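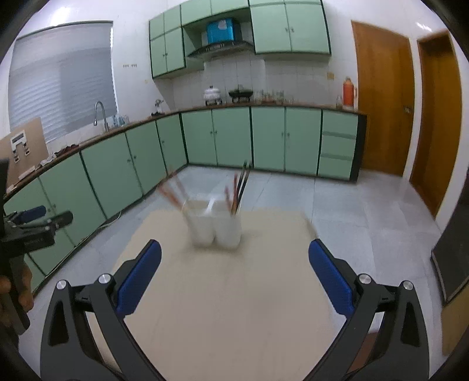 Incense storage, continued. Anathi Sithole asked how I keep sticks sorted at home without buying a cabinet for them, so this thread covers holders, spacing and labels. A pair of joined cups does most of the work. The white double one on the beige mat takes long thin sticks on both sides, and you can see the usual fault: one group upright in the right cup, the other leaning left out of the left cup. Lean is a function of cup depth against stick length. Anything over 3 times the depth will tip unless the cup is packed.

2/ Packing density matters more than cup shape. A bundle of 50 holds itself up. A bundle of 21 fans out and rests on the rim. If you are between the two, put a rubber band low on the bundle, below the rim line, where it does not touch the coated part.

3/ I sort by tip color first and scent second. Tip color survives handling. Paper bands do not. Değirmenci sells refills with the name printed on the band only, so I write the scent on masking tape and stick it to the cup on the day I open the pack.

4/ On mats: use one. Coating dust comes off every time you pull a stick, and it works into grout. A square mat can be shaken out over the sink. Mine gets done on Friday with the rest of the kitchen.

5/ Keep the holder away from the stove. Cooking grease settles on the sticks and changes the smell when they burn – slightly with sandalwood, badly with anything citrus. I tested this with Duvside 1006 on a shelf next to the burner and threw out the whole pack in October.

6/ Someone asked about lidded tubes. I tried the Jivitlow one. It seals well, but you have to tip it to get a single stick out, and the ends chip. Fine for long storage. For daily use I went back to open cups.

7/ Replacement interval for open storage: I use up a cup before refilling it. Topping up leaves the oldest sticks in the center, where they stay.

8/ Next thread is on ash trays. The Dellero one has a design problem with the slot angle and I have measurements.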